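Siregar Property Services
Walkthrough checklist, leased office suite, Flonden building, 2nd floor
February walk. Filled in by Irfan Pelupessy
Unit ref 3109

Key: OK / FIX / ASK

1. Exits and corridors
Main door closes and latches: OK
Rear exit clear: FIX. Two boxes of brochures and a folded easel behind the door. Moved them myself, will be back by March if no one talks to the tenant.
Exit sign lit: OK
Corridor width: OK, tight by the coat hooks

2. Fire
Extinguisher by kitchen: OK, gauge in green, tag current
Extinguisher by rear exit: FIX. Bracket loose, one screw missing. Landitz to bring the right anchor, not the plastic kind again
Smoke detectors, test button: OK all except the small meeting room, which chirps. Battery.
Call point cover: OK

3. Electrical and cabling
Panel door closed, labels readable: FIX. Labels are half in pencil
Extension leads: ASK. One lead feeding another lead under the front desks. Told them no. They said it was temporary, they said that last time
Patch cables: OK. Boots and plugs no complaints

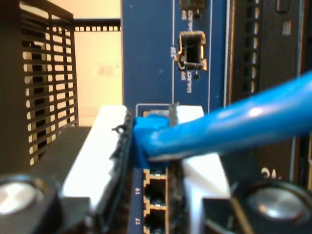

4. Kitchen
Kettle and microwave cords: OK
Fridge seal: FIX, torn at bottom corner
Water heater set point: ASK. Dial has no numbers left on it
Floor by sink: FIX. Lino lifting, toe catches it. Did mine
Under sink: cleaning stuff stored with the paper towels, seperate them please

5. Lighting
Emergency lights, 45 min run: OK. Last one by the stairs was dim at the end but held
Stair light sensor: FIX, slow. You are three steps down before it comes on
Desk areas: OK

6. Trip hazards
Rug edge at reception: FIX, tape or lose it
Cables across walkways: OK today
Floor box lids: one rocks, shim it 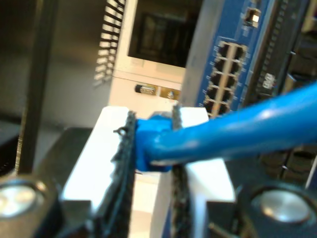

Item 3, blue Ethernet cable, connector end.

7. Furniture and storage
Shelving over 5 ft fixed to wall: FIX. The tall one in the copy room is not. Top shelf is all binders, so this one goes first
Chairs: 26 checked, one with cracked base. Tagged, out of use
Racks and free standing units: stable, no wobble when pushed. Keep mail and parcels off the equipment

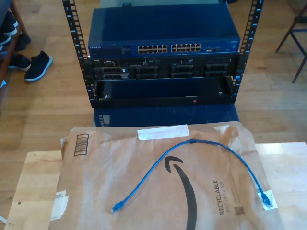 Filing drawers: the left bank tips if you open two at once. Needs the interlock looked at, Clerkisance did the others on the 1st floor and they've been fine. Ask for same guy.

8. First aid
Kit in place: OK
Contents: FIX. No eye wash, plasters nearly gone, gloves are all size small
Names on poster: ASK. One of the two has left the company

9. Outside
Front step nosing: OK
Gutter over side door: FIX, drips right where it freezes. Salt bin empty too
Bike rack bolts: didnt get to it, dark by then

Priority: copy room shelf, rear exit bracket, desk leads, gutter.
Rest can wait for next walk. Copy to tenant and Landitz.
I.P.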